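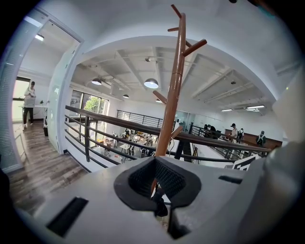 Figure 6.1 A wooden coat rack by the railing of an upper level, with the workspace below.

CHAPTER 6
Small Furniture Near the Entrance and the Stairs

In this chapter you will learn how to choose a place for a coat rack, how to judge if it stands safely, and how to plan hooks for a shared room.

6.1 The standing coat rack

A standing coat rack is a simple piece of furniture, and for this reason it often receives no place on the floor plan. Somebody buys it in the last week and puts it where there is still free floor. Later the coats hang in front of a light switch, or the rack must be moved each time a door opens.

The rack in Figure 6.1 has a pole with a seam joint, which divides it into an upper and a lower part. The five branches leave the pole at different heights and in different directions. This arrangement is useful, as a long coat can hang high while a bag or a child's jacket goes lower. When you load such a rack, begin with the lower branches and put the heavy coats on opposite sides.

A railing near the rack needs more attention. Beyond the one in the figure the space is open down to the lower floor, and a scarf or a glove that slides off a branch may fall on a table where people work. Leave enough distance between the branches and the railing - also when the coats are hanging, not only when the rack is bare.

In his notes for the Tullside studio, Caradog Prosser asks the designer to draw the rack with its coats on. We will use his method in Section 6.2.

Before you read further

Draw the entrance of a room that you know well. Mark 2 places where a coat rack could stand, and write down which doors, switches and walking paths are close to each of them. Keep the drawing, you will need it again at the end of the chapter.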